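Plondon Sorting Set Review: Two Dishes, a Metal Tray and a Few Blocks

Posted Friday, May 31, 2024

Plondon sells this as a sorting set for young kids, but it works for anything small that you need to keep apart on a table. I bought it for color matching, and I have ended up using it for craft supplies about as often. It costs $29 from Bridico. I paid for it myself.

What you get

One dish with a red rim, one dish with a blue rim, a metal tray, and a bag of colored blocks. The box has no divider, so everything slides around in shipping. My tray arrived with a small scratch on the underside and no dents.

The idea is simple. The blocks start in the tray and go to the dish with the matching rim. A folded card lists a few other games, most of which come down to the same thing with more blocks. 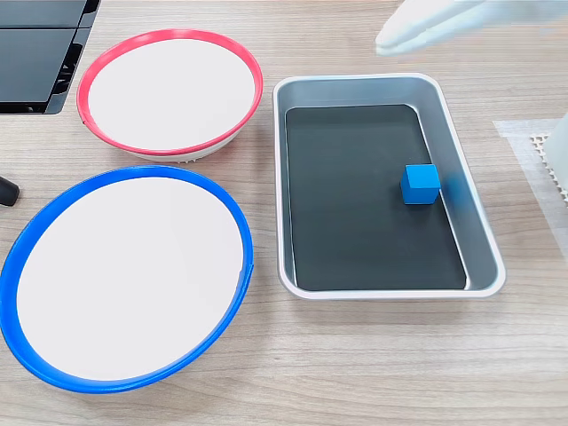 Can the dishes go in the dishwasher?

Plondon says hand wash only for the dishes and the tray. The blocks can be wiped with a damp cloth.

The dishes

These are the best part of the set. The inside is white and flat, so a small block is easy to see and easy to pick up again. Only the rim is colored. I prefer that to a dish that is one color all over, where a blue block in a blue dish tends to get lost.

The rims have a small seam. You can feel it with a fingernail. It hasn't opened up or caught on anything, but at this price I would like a cleaner finish. The seam on my blue one is more noticeable than the one on the red.

They don't stack well. One sits on top of the other and wobbles, so I store them side by side on a shelf. They also take up more room than I expected. With both dishes and the tray out, there isn't much space left on a small desk. Measure first if you are planning to use one.

The sides are low, and that is good for reaching in. A block dropped from higher up sometimes bounces out. Setting it down close to the surface takes care of it.

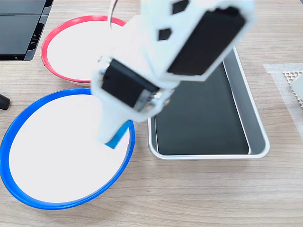 The tray

The tray is brushed metal with rounded corners and sloped sides. The dark bottom cuts down on glare and gives light-colored pieces something to stand out against. Darker blocks are harder to pick out, especially in the evening. Under a desk lamp it is fine.

The sloped sides let pieces slide back toward the middle. I have used it for beads, screws and paper clips, and it handles all of them. Fingerprints show up on the metal part quickly and come off with a dry cloth.

The blocks

Plain cubes and longer block shapes in solid colors. The edges are a little sharp on a couple of them. The color on the blue ones is strong and close enough to the rim that matching is never in doubt. They are small, so keep them away from children who still put things in their mouths.

I had two blocks with rough spots out of the bag and sanded them down. Bridico offered to send new ones, but I didn't bother.

How it compares

Before this I had the Mosoti set, which comes with four cups and no tray. The cups are deeper and nothing bounces out, but you can't see what is inside without leaning over.
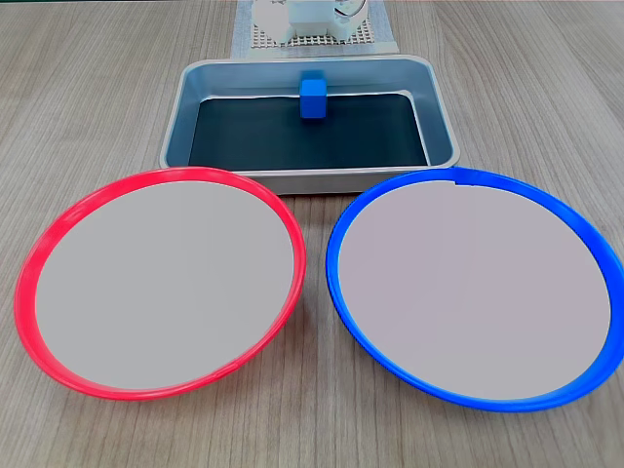

Mosoti's cups also tip over if you bump the table, and the Plondon dishes stay where they are. Riter makes a larger kit with 168 pieces for $61. It is a better buy for a classroom. For one or two people at a kitchen table it is too much to put away every night.

Would I buy it again

Yes, at $29. I wouldn't pay a lot more with the seams the way they are. Bridico lists replacement blocks but no replacement dishes. According to the product page, a version with a green dish is due in July.

Good: easy to see into, stable, useful tray
Not so good: visible seams, hand wash only, dishes don't stack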